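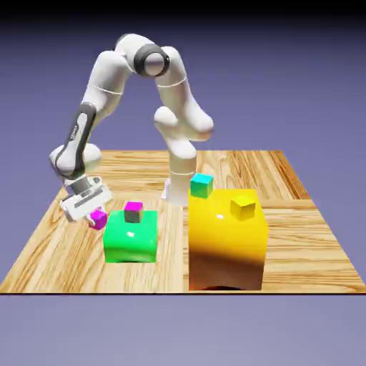
A small magenta cube and a large yellow block.

Reference > Color > Reds and Purples > Magenta

We use cookies to remember your text size and reading list. Accept | Settings

Magenta

Magenta is the pinkish purple you get when red light and blue light are mixed in equal strength, and I've been fond of it since I was small enough to eat crayons. It sits between red and blue on the color wheel, straight across from green.

Name
The name comes from a town in northern Italy where a battle was fought in 1859. A bright new dye had come out in France that same year, sold at first as fuchsine (after the fuchsia flower), and it was soon renamed for the battle. I still mix up the two words, and so do plenty of paint shops!

In light
You won't find magenta in a rainbow. Every color in a rainbow matches a wavelength of light, and magenta has none to call its own – your eye picks up red and blue together, with very little green, and your brain hands you magenta. My friend Yi-chun Siu once argued with me over dinner that this makes it "not a real color." I don't buy it. Brown isn't in the rainbow either, and we were sitting at a brown table.

In print
Printers lean on magenta all day long, along with cyan, yellow and black. Put magenta ink over yellow and you get red; put it over cyan and you get blue. The ink is a bit duller and redder than the magenta on a screen, so a poster can come back looking nothing like what you sent off. I learned this with 60 flyers for the Zestholm flower show, which I'd wanted hot pink and got more of a raspberry (Lai-ching Lam, who grows the dahlias, liked them better that way).

In the garden
Lots of flowers get called magenta, including some geraniums, petunias and rose campion. Old garden writers could be pretty rude about it and warned people to keep it away from orange. I grow mine right next to the marigolds and I think they look great together, especially toward evening when the light gets low.

Filed under: Color names, Dyes and inks, Garden color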